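**Two-arm cell in the shed: gripper closes off-centre in the sim**

*Imre Nyitrai, 5/11/23*

I'm modelling the cell in software before I bolt anything down in the shed. Two arms, shared work area, wrist camera view looking down the fingers. Cube edge is 57 mm. When I command a centred grasp, the fingers close 3 mm to one side. Controller is a Farnavton board, same firmware I'll run on the real arm. Is this a calibration fault or a modelling fault?

**Piroska Lengyel**

Modelling, most likely. Check the tool centre point first. If you imported the fingers as meshes, the origin is wherever the drawing program left it, often on a mounting face. Set it to the midpoint between the tips, then repeat the grasp 9 times from different approach angles. If the error rotates with the wrist, it's the tool offset. If it stays fixed in the room, it's the base frame.

**Ostrowski**

just add an offset in the code, worked for me

**Imre Nyitrai**

Tried the offset - it goes wrong again once the wrist turns. Current views from the simulator:

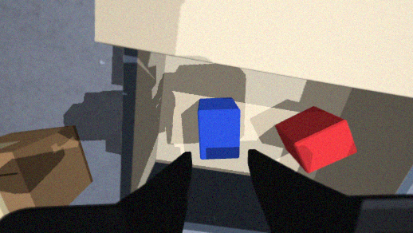
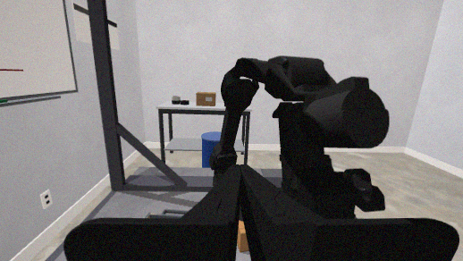

The error does rotate with the wrist, so I'll redo the finger origin tonight. Physics step is 300 Hz, if that matters to anyone.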